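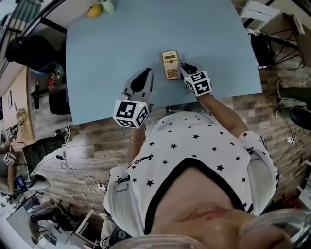
# Chapter 7: Teaching by Doing

In July, the Urmont training centre opened its doors to the public for an afternoon. The centre occupies the upper floor of the old Lilley building, and 154 people came through between noon and five o'clock. Most were students from the two nearby colleges. A few were parents, and one group had driven in from a packing plant to see if any of the work could be used on their own lines.

The staff did not give a lecture. Visitors were shown to a table, handed a pair of hand-held grippers and asked to move a few everyday things from one place to another. Mariama Osei, who ran the afternoon sessions, kept her instructions short. Pick it up, put it down where the card says, and let go before you lift your hands away.

Many visitors found the last part the hardest. A person who sets down a cup with bare fingers feels the table through the cup and opens the hand at the right moment. With a gripper, much of that feeling is lost. People tended to press too hard or let go too early, and flat objects gave them more trouble than round ones. Babak Ghaffari, a second-year student, took 40 tries to turn a calculator over without dropping it. He later chose the same task for his term project, and we return to his results in Section 7.4.

By the end of the day the centre had saved 425 recordings. Staff went through them the following week and kept 132. The rest were set aside for several reasons: the object was dropped, the visitor stopped partway to ask a question, or a marker was hidden from the camera for too long. Usa Klinhom, who did most of the sorting, wrote a one-line note for each recording she rejected. Her notes are reprinted in the appendix, and you will need them for Activity 3.

## What this chapter covers

In Chapter 6 we looked at robots that are programmed one step at a time. The programmer decides where the arm goes, how far the jaws open and how fast everything moves. That approach suits a factory cell where each part arrives in the same position. It works poorly on a kitchen bench or an office desk, where things are seldom left in the same spot twice.

This chapter deals with a different method, called learning from demonstration. A person does the task, the movements are recorded, and a computer uses many such recordings to work out how a robot should act. Section 7.1 explains how the position of a hand-held gripper is tracked. Section 7.2 covers the recording itself, and Section 7.3 asks what makes one demonstration more useful than another.

## Before you read

Choose a small object from your desk and move it to the other side, using kitchen tongs in place of your fingers. Do this ten times. Write down what changed between your first try and your last, and keep your notes for Section 7.2.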